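Tabletop Games, Gallery 2: Miniature Pool

Posted Friday, May 12, 2023

The second gallery in the Senano series covers small pool tables, the kind that fit on a desk or a kitchen counter. The first one, on dice and card games, had 14 pictures. There are fewer this time, and they stay with one table - green felt, a wood frame and black pockets, with a cue made to the same small scale. Both pictures show it on a dark marble-patterned top.

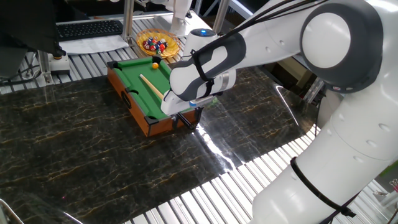 Cue on the felt, one yellow ball toward the far end. The rest of the balls are in the round woven basket behind the table.

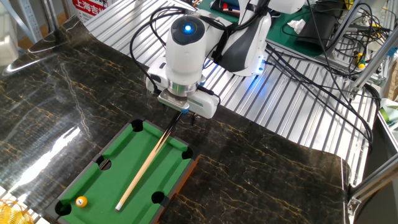

The cue over the table with its white tip down near the felt's edge. The yellow ball is the number 1.

Kamrul Navaratnam wrote in to say that a small table plays much better once it is level, and that a folded piece of paper under one corner is usually enough. He also keeps his chalk away from the cloth, as the dust is hard to get out of felt this size, and brushes toward the pockets with a dry paintbrush after every few games.

Other readers asked about spare cues. Erora sells short ones in pairs, and tips can be replaced with a drop of wood glue - leave it overnight before playing.

The next gallery is planned for September and will cover table hockey.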